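Rurngate Shared Workrooms
Minutes of the October users' meeting, Room 3

Present: Evangelia Sotiropoulos (chair), Charalambos Liapis, Eirini Tsakiris, Stamatia Karamanlidis (minutes). Apologies: Aliki Liapis.

1. Minutes of the last meeting
Approved with one correction: the Dimitriou invoice was for 319, not 341.

2. Power at the tables
C. Liapis reported on the white power strip mounted on the wood surface. Cables currently cross the strip and hang down over the wood. E. Tsakiris asked that each plug be labeled at the plug end.

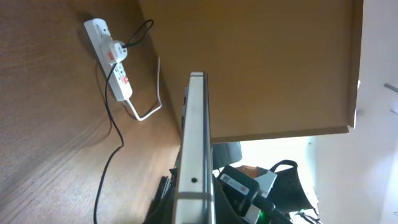 Agreed to fit cable clips along the wood and to keep the red switches clear. Budget set at 200, clips to be ordered from Wollow. Action: C. Liapis.

3. Phone charging
E. Tsakiris asked for a fixed rule on phones at the brown table. Charging leads left across the top get in the way of work. Proposed: short leads only, unplugged at the strip when the phone is removed.

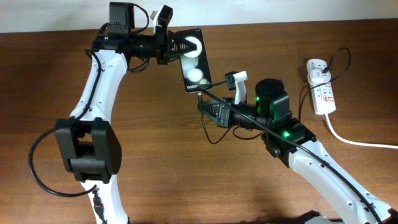
The rule was adopted without a vote. S. Karamanlidis will post it by the door. A separate charging shelf was discussed and deferred until Urketow sends a price.

4. Other business
None.

Meeting closed at 4:40 p.m.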